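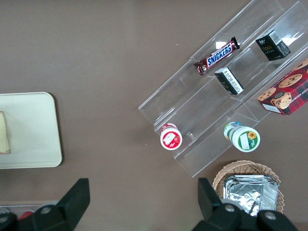 Hiba Akl sells shop fittings, and she knows I have come to argue. I spent eleven years behind a till before I started writing for this newsletter, and in that time I watched a good many counter displays arrive with a promise attached and leave in the skip. So when Ghanem, the fittings wholesaler where she looks after small shops, told me that a clear stepped rack could "wake up" a quiet counter, I asked to speak to whoever had to defend the idea.

"Wake up isn't my phrase," she says, before I have my coat off. "I'd say it stops things lying in a heap. That's as far as I'd go."

We are in the back office on Prusesa Street, where she lays out sample counters for shopkeepers. Her starting point is that most small shops put too much beside the till. Chocolate bars, boxed bits, biscuits, a basket of whatever didn't sell in April. The customer looks at it for as long as it takes the card machine to beep.

"People think the step is there to make it look smart," she says. "It's there so the thing at the back isn't hidden by the thing at the front. If you've only got one row of stock, don't buy one. Use a tray."

I had not expected her to talk me out of it so early, and I wondered if it was a sales method. She laughed at that, and then did not quite deny it.

The clear plastic bothers me most. In the brochure it is invisible. In every shop I have worked in it was covered in thumbprints by ten in the morning and scratched by the end of the month. Akl agrees about the thumbprints. "Soft cloth, warm water, drop of washing-up liquid. If you use the blue kitchen spray and a paper towel, you'll ruin it and then you'll ring me." And the glare? Put anything glossy and see-through under strip lights and you get white patches where the price ought to be. She suggests turning the rack at an angle to the lights and having a look from the customer's side. "Walk round. Hardly any shopkeeper walks round."

We move on to what goes where. A Snickers, she says, needs no help at all. People can spot that wrapper from the door. Her argument is that you put the bar everyone knows on the upper step and something they don't know next to it, so the eye gets there second. I asked if she had any evidence. She told me about a trial run by Edimwood, who make the racks: two counters in the same shop, 501 small items sold from the flat one and 543 from the stepped one.

I pointed out that Edimwood make the racks.

"Yes," she said. "And I don't know which counter was nearer the door. I did ask."

She is better on boxes. Small black cartons are a nuisance, in her view, the sort that have a smart name on one side and a barcode and a lot of tiny print on another. Stand one up facing the customer and it looks like something worth having. Lay it down with the label upwards and it looks like a delivery. "Staff put them back label up because that's the side they scan. You can tell them every week. I've given up telling them and I just go round and turn them."

On tablecloth patterns, tartan biscuit boxes and the like, she is brisk. A loud box goes at one end, on its own. Put it in the middle and you won't see anything else.

Then there is the matter of what the rack sits on. Flurnier, a rival, sell a white base to go underneath for 55 pounds. Akl thinks a plain brown counter does perfectly well, and that most packaging shows up nicely against it. "It does show crumbs and specks. So wipe it."

Does she believe any of this makes a shop money? She took her time. A shop selling 1,000 small things a month might sell a few more, she said, or it might sell the same number and be easier to keep tidy. She would not put a figure on it, and I thought better of her for that, though I noticed the order form had been on the desk since I came in.

I asked finally what she keeps by the till in her sister's shop, where she helps on Saturdays.

"A basket," she said. "It was already there."

I did not buy a rack. I did go home and turn a few boxes round on the kitchen shelf, and I can't say I feel any different about them.

Print this page | E-mail this article

Contact us | Copyright, all rights reserved | Back to top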